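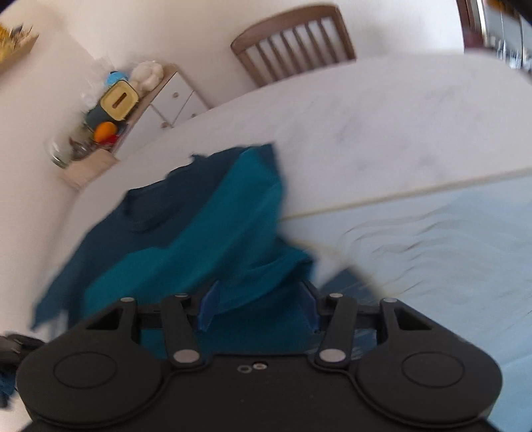 4. Remote Collaboration in the Watbridge Corpus

4.1 Material and selection

The songs analyzed in this section come from the Watbridge songwriting challenge, an open online event held every May in which hobby musicians write and post home recordings. From the full archive we drew 500 tracks tagged by their authors as collaborations. A track was kept if at least two accounts were credited, if the working notes of both partners were still readable, and if the audio file could be opened without repair. Remixes of songs finished in an earlier year were left out, as were spoken pieces with no musical accompaniment.

The tags are not fully reliable. Some writers use "collab" for any song in which a friend supplied a title or a single line, while others credit a partner only when both voices are heard. Lyimo and Greenberg read the working notes independently and assigned each track to one of three types: split authorship (one partner writes words, the other music), layered authorship (each partner adds parts to a shared session), and relay authorship (the song passes back and forth, and either partner may change anything). Disagreements were settled by a third reader, Sima, who had not seen the earlier labels.

4.2 Order of work

In split authorship the words nearly always came first. The composer then had to fit a melody to lines written without one, and the notes show repeated requests for shorter second verses. Writers who had worked together before tended to skip these requests and simply cut the lines themselves. In relay authorship the opening contribution was more often a chord loop or a drum pattern, posted to the Gamness message board with a tempo and a key but no words.

We had expected relay songs to take longer than the others. The posting times do not support this. Relay partners exchanged more files, but each exchange was brief, and many of the later ones changed only the mix. Layered songs were the slowest to finish, mainly through waiting - one partner's part could not be judged until the other's had arrived. 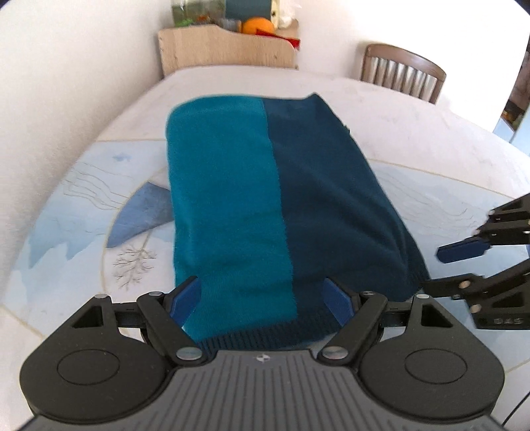
Figure 4. Folded knit sweater with teal and navy color blocks on a round white table.

4.3 Tempo and tuning

Home recordings made in separate rooms carry separate errors. We measured tempo drift over the first chorus and the last chorus of each track, using the beat tracker described in Section 3 with a window of 8 beats. Tracks built on a shared click showed almost no drift. Tracks built on an unaccompanied guitar or piano take showed a clear slowing toward the last chorus, and in most of them the second partner had followed the slowing closely enough that it is hard to hear.

Tuning was handled less evenly. Partners using software instruments worked at standard pitch, while those recording older upright pianos often did not, and the mismatch was corrected in the mix or left alone. One writer, posting as Prirnomley, retuned a guitar to match a partner's piano and described the result as "flat but friendly." Comments on that track mention the words and the harmony vocal but say nothing of pitch. We treat this with caution, as comments in the challenge are mostly encouraging by custom.
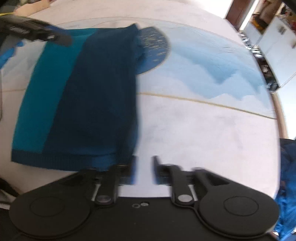 The same custom limits what can be learned from listener response in general. Negative remarks are rare, and where they occur they concern balance between the voices or the length of an introduction. We therefore did not use comment tone as a measure of quality. Instead, Honda and Layug interviewed 15 writers by voice call and asked which of their collaborations they would play for someone outside the challenge. Most chose a relay song. The reasons given were mixed, and several had more to do with the partner than with the recording.

4.4 Credit

Disputes over credit were few in the notes and were settled in private where they arose. Adebisi's earlier account of home-recording groups suggests that credit is argued over once money is involved, and very little of the Watbridge material is sold. In 5 tracks the order of names was changed after posting. The notes explain only one of these changes, a request from the lyric writer to be listed second.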